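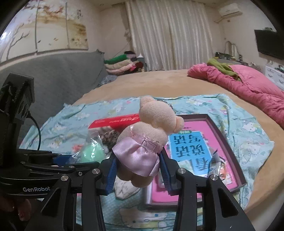 Codedetti, December

README for the Narkard bedroom set

Thank you for picking up this set. Please read the part about the fault before you load anything, even if you are in a hurry, and even if you have worked with our earlier releases and feel you know your way around them.

Narkard is a collection of household handling recordings made with hand-held grippers in lived-in rooms. People lift soft toys, clothes and other small things from beds and sofas, and put them down again somewhere else. We asked for rooms as they are, so there are patterned blankets and bunched-up comforters behind nearly everything, and we are fond of them for it.

What went wrong

In 48 recordings the stored jaw width does not match the jaws you see in the video. The number lags behind, and in the worst cases it stays at "open" while the finger pads are pressed into the sides of a plush bear. We first took this for a timing problem and lost a good part of a Tuesday shifting timestamps back and forth, which made some recordings look better and others a good deal worse.

The cause was a loose connector on the width sensor. When the tool was tilted, the reading dropped out, and our recording program, Tutent, filled the gap with the last good value and raised no warning. That second part is our own doing. We wrote it that way early on to get past tiny dropouts, and then forgot it was there — a missing reading should have been left missing.

Soft objects made the trouble harder to spot. A box has a fixed width, and a wrong number stands out right away. A fleece toy gives when it is squeezed, so there is a wide range of widths that all seem perfectly reasonable, and our automatic check let them through.

Why it matters

A policy trained on these recordings can learn to keep closing on something it already holds. We saw this on our test arm, Brito, which kept squeezing a stuffed toy until the force limit stopped it. There was no damage and no one was hurt, but please keep your own force limit switched on, and keep hands away from the jaws while you try out anything trained on this set.

What we changed

The affected recordings are still included, marked width_valid = false. The video and the tool position are fine, and you are welcome to use them. Gaps are now stored as empty values, and Tutent stops recording after 7 empty readings in a row. The connector now has a locking clip, and we open and close the jaws 2 times on camera before each recording.

Still open

In 11 further recordings the bedding hides part of the jaws, and we could not settle by eye whether the width is right. These carry width_valid = unknown. Leave them out if your work depends on grip width. If you find a mismatch we missed, send us the recording number and the time at which it starts, and we will gladly take a look and correct the flag in the next release.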